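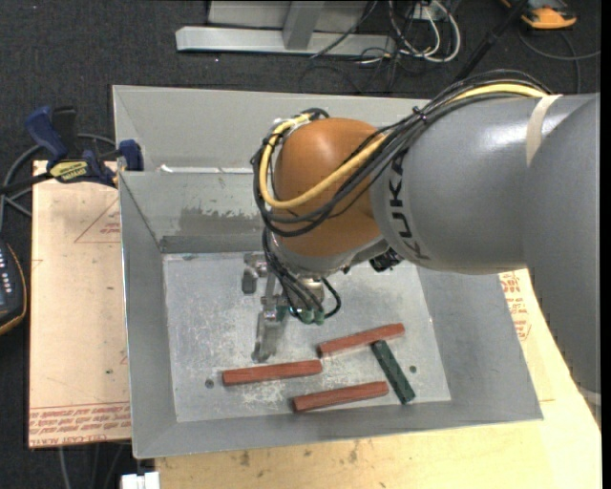

How to Clean a Desktop Keyboard Without Losing the Space Bar

Posted Aug 21, 2025 in Desk & Peripherals

Turn your keyboard upside down over a sheet of paper and give it a shake. If what comes out could be served with soup, carry on reading.

These steps were written with the Dalsgaard 101 in front of me, a full-size wired board with removable caps and the styling of a tax office. They work for most keyboards with caps that pull straight up. Laptops are a different matter, and so are the very flat boards with scissor clips underneath. Leave those caps alone and stick to the brush.

What you need

A wire keycap puller (the plastic ring kind scratches)
A soft brush, such as a clean paintbrush
A bowl of warm water and a little dish soap
Cotton swabs
Rubbing alcohol
2 towels
A phone, for the photo in step 2

Ollow sells a cleaning kit with most of this in a zip pouch, plus a tub of green putty. The putty is great fun and picks up crumbs well enough until the day it gets warm, after which you own a keyboard with putty in it.

Step 1: Unplug it

Pull the cable out of the computer. For a wireless board, switch it off and take out the batteries. I once skipped this and sent my insurance agent an email consisting of the letter J.

Step 2: Take a picture of the layout

You believe you know where every key goes. You know where the letters go. Scroll Lock is another story, and the two Alt keys are often different sizes in ways that only matter when you're putting them back. Check that the photo is sharp before going on.

Step 3: Pull the caps

Slide the wires under opposite corners of the cap and lift straight up with steady pressure. Start with something you don't care about, like Pause. Don't twist, and don't use a butter knife, however close at hand it is.

Save the space bar, Enter and both Shift keys for last. These usually have a thin metal stabilizer bar hooked underneath. Lift one side a little, look, and unhook the bar before you pull any further. On the Dalsgaard the bar slides toward you. On my old Lernthorpe it went the other way, and then across the kitchen.

Step 4: Wash the caps

Drop them in the soapy water for half an hour and swish now and then. Rinse in a colander, never over an open drain. Shiny patches on the E and the A are wear and won't wash off.

Spread the caps on a towel with the open side down and leave them overnight. Water hides in the stems.

Step 5: Clean the board

Tip the board on its side and brush from the top row down. Go around each switch with a swab dampened in alcohol. Damp means damp: if you can squeeze a drop out of it, it's too wet. Wipe the case with the second towel and keep liquid away from the cable.

Step 6: Put it back together

Hook the stabilizer bars back in first, then press the big keys down. After that, work row by row from your photo. Each cap should click. If one sits crooked, pull it and try again before pushing harder.

Plug in, open a blank document and press every key once.

If something doesn't work

A dead key: take the cap off and look for a swab thread around the switch.
A sticky key: another pass with alcohol, then wait an hour.
A rattling space bar: the stabilizer has come unhooked. Back to step 3.
A leftover cap: check under the towel. Mine was Num Lock.

Dretstead carries spare stabilizer bars for the Dalsgaard, listed under "Misc. wire." They come in packs of 2. Order before you start.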